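Plalel Snack Drawer Refill, Mixed

A refill for the office drawer that was full on Monday. Each Plalel box is a jumble of single-serve packets in different colours, chosen by us and argued over by you. We don't sort by flavour. Your colleagues will do that by taking all the good ones first.

Packets are sealed, light and small enough for a coat pocket, as anyone who has worked near a shared drawer will know. Store somewhere dry. Best eaten by the end of August, though we have yet to hear of a box getting that far.

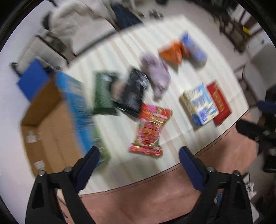 Can I choose which packets go in my box?
You can rule out up to 3 kinds when you order, and we'll fill the space with something else. Asking for a box of only the red ones is a separate conversation, and Rosalind Blackwood in orders has had it many times.

Delivery takes 2 working days from our Zistberg store. Orders for 10 boxes or more go out on a pallet, so please make sure there is someone in to sign for it and somewhere to put it besides the lift.

Returns: unopened boxes only. We do check.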